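Grenden, November 10, 2020

Erkiron will place two-armed mobile robots on the night rounds at its Grenden office and records building beginning in January, the company announced. The machines will take over the opening, checking and closing of interior doors between midnight and the start of the day shift.

The decision follows 3 months of preparation carried out largely in simulation. The building was put up in stages and has few doors that match. Handles differ in shape and height from one corridor to the next, and several passages are too narrow for a wide machine to turn in. Erkiron's facilities office and the engineering firm Rivadeneyra have been rehearsing the rounds in computer-generated rooms before any robot enters the building.

"Doors account for a large share of the night round," said Nelly Palomino, director of facilities. "Each member of the night staff handles up to 200 of them in a shift. It is repetitive work, and it keeps our people away from calls that need their attention."

The practice rooms combine wall and floor finishes freely, along with doors of different colors and handle types. Rivadeneyra changes the layout between sessions, and the software is expected to find the handle each time without a stored map of the room.

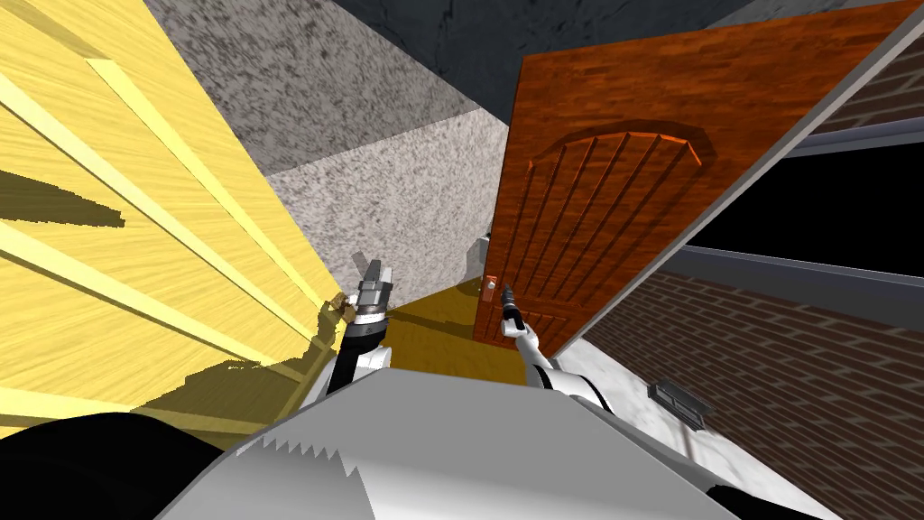 Will anyone on the night staff lose a job when the robots begin work?

Erkiron has stated that all current night positions will be kept through the first year, with duties revised and pay grades unchanged.

Under the revised duties, 4 members of the night staff will become round supervisors. They will follow the robots' progress from the ground-floor desk, respond when a door cannot be opened, and decide whether a room should be entered at all. The remaining staff will be assigned to deliveries, alarm response and minor repairs. Training sessions are scheduled to begin before the end of the year and will be held during paid hours.

Lizeth Muñoz, who represents the night staff in talks with management, said employees had asked for written rules on two matters: who is responsible when a door is left unlocked, and how close a robot may come to a person in a corridor. The first has been settled, with responsibility resting with the supervisor on duty only after an alert has been received. The second remains under discussion.

"Our members know this building very well, and they want that knowledge to be used," Muñoz said. "We have asked that they be present when the machines make their first rounds."

Management has agreed to that request. The first rounds will be limited to the Pita wing, where staff will walk the route with each robot. Extension to the other floors will depend on a review of the records from those rounds, to be shared with employee representatives.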